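Nakpan: two-handed tabletop demonstrations with hand-held grippers

README for the July release

Hello, and thank you for downloading Nakpan. We started this collection because we wanted to find out how far a policy can get when it learns only from people using hand-held grippers, with no robot arm moving during the recording at all. It took us longer than we had promised ourselves, and we are very happy to have it out of the door at last.

What is in it

The release has 200 episodes across 4 task families, recorded by Daranee Sriwong and Mansa Mensah. Each episode is one person at a table with 2 grippers, one per hand, handling light household things such as a mug stand and its neighbors. Every episode folder holds the video from the head view and from both grippers, the gripper openings over time, and a short text note by whoever was recording (please do read the notes, some of them are more useful than the numbers). 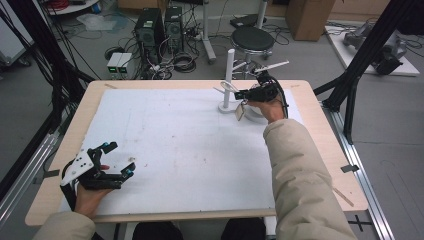 Do I need the same grippers to train on this?

Any gripper with two fingers and a known opening width will do, as long as you rescale the width channel to your own hardware first. The script for that is in the tools folder and is called Savix. It asks for your smallest and largest opening and writes a new copy of the episodes, so your originals stay as they were.

How we use it

Our own baseline, Visen, takes the three views and predicts a short run of gripper motions for both hands together. We first tried one model per hand, which was pleasant to train and then fell apart whenever the hands had to share a small space - the left hand had no idea that the right one was on its way. Joining them cost us some speed, and we think it was well worth it. With the joined model we reached 80 percent success on held-out episodes of the easiest family. The hardest family, where something has to be hung or steadied by one hand while the other works close by, is still well below that, and we would be delighted if somebody beat us there.

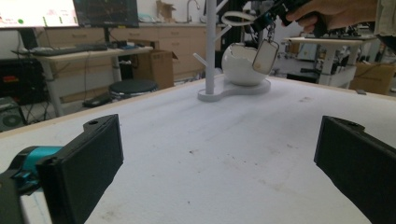 Lertchai Khunthong found that the gripper views matter most in the last moments before contact, and that the head view does most of the work before then. If you drop the head view to save memory, expect the hands to wander a good deal at the start of an episode. Dropping one gripper view does less harm than we feared, though it does hurt in the hanging tasks.

Known problems

Timestamps between views can drift a little in the longer episodes. Ottó Nyitrai wrote a realignment step, and it runs by default in the loader, but if you read the raw files yourself you will have to call it yourself too. A few notes are in Thai only, and we are slowly working through the translations.

Contact

Samran Sitthichai looks after the files at Grarau and reads every report that comes in, though it may take him a few days to answer. Please put the episode number in your message.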